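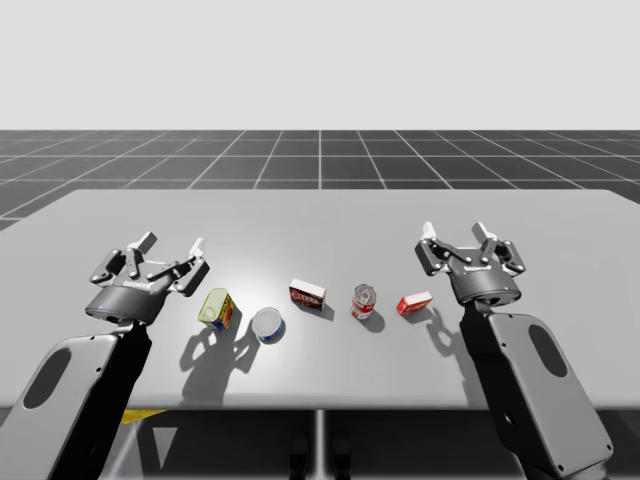
*Five small grocery items on a light grey table.*

**From:** Ingrid Fitzsimmons
**To:** Korcombe Long Walks list
**Subject:** Re: [korcombe-walks] Food for the Tandiler Way in September

Pieter Bakker wrote:

> Hello all,
>
> I've finally booked the time off and I'm walking the whole Tandiler Way in September, all 194 kilometres, west to east, starting from the harbour at Korcombe. I've done plenty of weekends but never anything this long, and food is the part I can't get my head round. Do I carry the lot? Do I post parcels ahead? The guidebook says there are "shops at intervals", which could mean anything.
>
> I don't mind eating the same thing most nights but I do get very hungry on the second and third days and then I get grumpy. I have a small Trirkalex stove and one pan. No allergies. I don't like raisins.
>
> Also, is the Ambrose hut still open to walkers, and can you cook in it?
>
> Pieter

Pieter, this is wonderful news! I've walked it twice, once in each direction, and west to east is the one I'd do again tomorrow if somebody gave me the time off. You get the wind behind you over the tops and the long easy river stretch when your legs are tired. I'm so pleased for you.

I'm going to go on a bit, sorry, as food is my favourite part of any long walk.

## Don't carry the lot

Please don't. I did that the first time and my bag was so heavy I had to sit on the ground to get it on. Three days of food is plenty at any point, and for most of the way you can get by with two. Korcombe has the proper supermarket, so stock up there the night before you set off. After that there's the village shop below the reservoir (small, closes for lunch, very good cheese), then nothing at all until you come down off the moor.

The moor is the bit to plan for. It's two nights if you stop at Ambrose and three if you dawdle, and I'd urge you to dawdle. Whatever you carry up there is what you'll eat.

Past the moor you're never more than half a day from a shop or a pub. By then I'd more or less stopped cooking and was living on chips, which I can recommend.

## Parcels

I posted one the second time, to the campsite at the foot of the moor. They were lovely about it but you must ring first, and put your name and the day you expect to arrive in big letters on the outside. Mine had noodles, oats, fresh socks and a bar of chocolate I had completely forgotten packing. What a moment that was! I don't think you need more than one. Two would mean keeping to a timetable, and half the joy of that path is stopping early when you find a nice bit of river.

## What I eat

Breakfast is oats, milk powder and sugar, mixed at home in little bags so all I do is add hot water. Leave out the raisins in your case. Chopped dried apricots are better anyway, and a spoonful of peanut butter stirred in at the end keeps me going until well past eleven.

Lunch is flatbreads and something hard and salty. Bread gets squashed, crackers turn to dust, but flatbreads lie flat against the back of the bag and still look like food on the third day. Hard cheese is fine for that long in September unless it's really warm.

Supper is one pan, always. My standing favourites:

- Couscous with a stock cube, a small tin of fish and whatever green thing I could find in the last village. It needs hardly any gas.
- Noodles with peanut butter, soy sauce and chilli flakes. Sounds grim, tastes marvellous in the rain.
- Red lentils with curry powder and a little bag of dried onion. Slower, so save it for a night when you've stopped early.
- Instant mash with grated cheese, for the evening you can't be bothered with any of it.

You said you get hungry on days two and three. So do I, every time, and I now pack a second supper for the third night and eat both. I'm quite serious. I also keep a bag of salted nuts in my coat pocket where I can reach it without stopping, and I start on it before I want it.

It does help to get everything out on a table the evening before and put it in the order you'll eat it. I always spot something daft that way. Last time it was a jar of honey, a glass one, that I had somehow meant to carry over a moor.
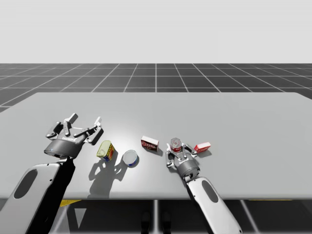 ## The Ambrose hut

Yes, it's open! There was some worry over the winter when the roof leaked, but I was up there in spring and it's dry and swept out and there's a new bench along the back wall. It sleeps eight if everybody is friendly. You can cook in the porch but please not in the sleeping room, and there's a stone shelf at just the right height for a stove. Water comes from the stream behind, and you'll want to boil or filter it, as there are sheep above.

There's no bin, so everything you take in comes out with you. I squash my tins flat and keep them in an old bread bag.

## Gas, and the stove

I don't know the Trirkalex well but a friend has one and loves it. It's quick in still air and sulks in wind, so take a bit of foil or find a wall. You can buy gas in Korcombe at the hardware shop behind the church. I wouldn't count on finding any until the far side of the moor. One medium can did me for the whole crossing with tea morning and night, and I drink a great deal of tea.

## Money

You asked me this off the list a while ago and others may like to know. I spent £58 on food for the first week, including the parcel and one very large pub lunch. The second week cost far more and I blame the bakery at the river bridge. Bring cash for the reservoir shop, their card machine comes and goes.

Do tell us when you've fixed your start date. I might be able to join you for the first day out of Korcombe, as far as the lighthouse, and I'll bring cake (no raisins!).

Has anybody been through the lower woods since the footbridge was mended? I'd love to know if the short cut is back.

Ingrid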